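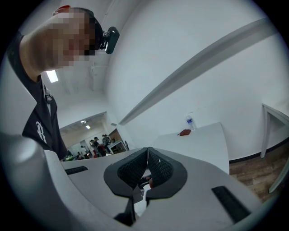 Figure 5.1 A person in a black T-shirt with a white letter "R" on the front.

Chapter 5
Running a Junior Swim Meet

Most young swimmers enter the sport through a local club, and the club meet is where they first learn how racing works. This chapter covers the planning of a one-day meet, from the entry form to the final results sheet. Chapter 6 takes up travel meets and qualifying times.

We will follow one case throughout. The Flenville Open is a short-course meet held each November for swimmers 14 and under. In the year studied here it drew 171 swimmers from 19 clubs. The meet director, Pascal Sabatier, had run smaller meets at the Grondwood pool but had never handled a field of that size. His entry list, heat sheets and timeline are reprinted at the end of the chapter.

5.1 Entries and Seeding

A meet begins with its entries. Each club sends in a list of swimmers, the events they want to swim, and a seed time for each event. A seed time is the swimmer's best recent result. Swimmers without one are entered as "no time" and are normally placed in the first heats.

Seeding decides who swims in which heat and lane. In a timed final, the fastest swimmers usually go in the last heat, with the top seed in a center lane – lane 4 in an eight-lane pool. Outside lanes go to the slower seeds in that heat.

Late entries cause the most trouble at this stage. The Flenville Open closed its list nine days before the meet and took late swimmers only where a heat had an open lane.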